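## 4. Demonstração da tarefa por operação remota

Esta seção descreve o procedimento para registar demonstrações com dois braços no posto de trabalho Plerneslow. Aplica-se à tarefa de treino "fruta, taça e prato", utilizada na formação inicial de todos os operadores. A instalação mecânica e a ligação dos comandos constam da seção 3 e devem estar concluídas antes de se iniciar o procedimento seguinte.

### 4.1 Condições prévias

O operador deve ter concluído o módulo de formação correspondente e constar da lista de pessoas autorizadas. Durante a sessão, um segundo elemento da equipa permanece junto ao botão de paragem de emergência.

> **CUIDADO:** Não introduzir as mãos na área do tapete enquanto os comandos estiverem acoplados. Para reposicionar qualquer objeto, desacoplar primeiro os dois braços.
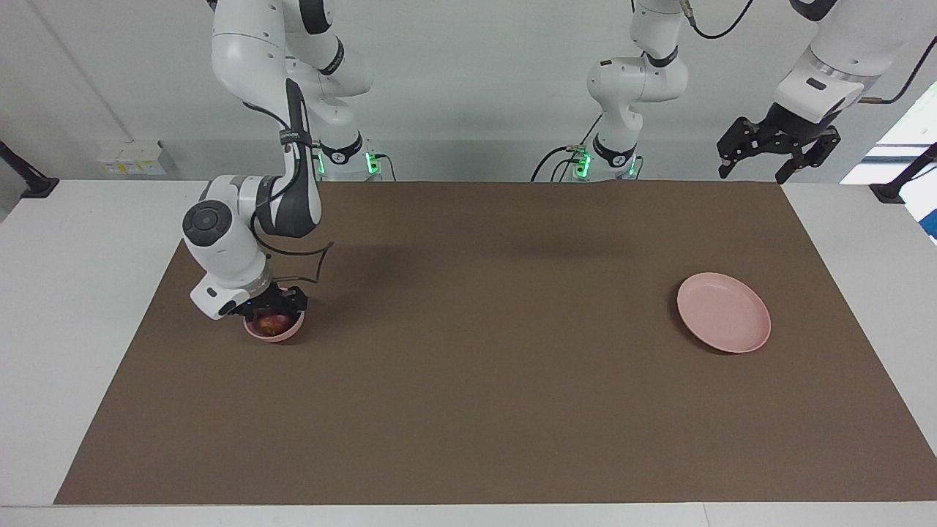
**Jivari -- Departamento de Formação e Teleoperação**

Quando a tarefa utiliza a taça e o prato, os dois recipientes são colocados em lados opostos do tapete, com espaço livre entre eles. O braço que não intervém na manipulação é mantido elevado, com a pinça aberta e afastada dos objetos. As luzes verdes de estado nas bases dos braços devem ser verificadas antes de cada sessão.

### 4.2 Preparação da sessão

1. Abrir o programa Volevow no computador do posto e selecionar o perfil do operador.
2. Escolher a tarefa na lista e confirmar a variante (com prato ou sem prato).
3. Limpar o tapete e retirar tudo o que não faça parte da variante escolhida.
4. Dispor os objetos conforme a ficha da tarefa. A posição inicial varia ligeiramente entre demonstrações, dentro da zona indicada na ficha.
5. Levar os dois comandos à posição de repouso e aguardar o sinal sonoro.
6. Acoplar primeiro o comando direito e depois o esquerdo.

> **Nota:** Se um dos braços não acompanhar o comando após o acoplamento, desacoplar ambos e repetir a partir do passo 5. À segunda falha consecutiva, suspender a sessão e contactar Rostislav Kolář, responsável técnico do posto.

### 4.3 Execução da demonstração

Os movimentos devem ser contínuos e de velocidade moderada. As hesitações prolongadas ficam registadas e são reproduzidas pelo modelo -- uma demonstração interrompida deve, por isso, ser rejeitada e repetida desde o início.

1. Premir o pedal para iniciar o registo.
2. Aproximar a pinça da fruta por cima e fechar os dedos apenas o necessário para a segurar.
3. Elevar a fruta na vertical até ficar afastada do tapete.
4. Aproximar a outra pinça do rebordo da taça, sem a deslocar. 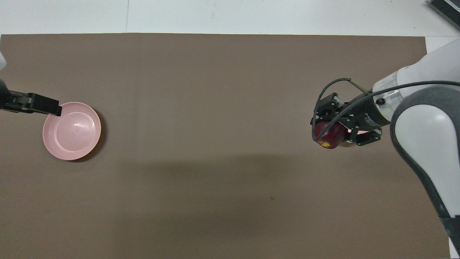
5. Transportar a fruta até à taça, mantendo a segunda pinça junto ao rebordo.
6. Baixar a fruta para o interior e abrir os dedos somente depois de esta estar apoiada.
7. Na variante com prato, segurar a taça pelo rebordo e transportá-la com a fruta até ao prato. Na variante sem prato, passar ao ponto seguinte.
8. Recolher os dois braços e premir novamente o pedal para terminar o registo.

> **CUIDADO:** As duas pinças não devem cruzar-se sobre a taça. Em caso de contacto entre os braços, largar os comandos e acionar a paragem de emergência.

### 4.4 Aceitação e rejeição

Terminado o registo, o Volevow apresenta a demonstração para revisão. O operador deve rejeitá-la sempre que se verifique uma das situações seguintes:

- a fruta caiu ou foi agarrada mais de uma vez;
- a taça foi arrastada ou virada;
- o registo terminou antes da recolha dos braços.

Um conjunto de treino completo compreende 100 demonstrações aceites. Recomenda-se uma pausa ao fim de umas 19 demonstrações, com os comandos desacoplados. As demonstrações rejeitadas conservam-se durante 14 dias, prazo em que podem ser consultadas pela coordenação.

Os pedidos de alteração às fichas de tarefa são dirigidos a Ludmila Ševčík, coordenadora de formação, com indicação do posto e da variante.

Seção revista em 12 de fevereiro de 2018.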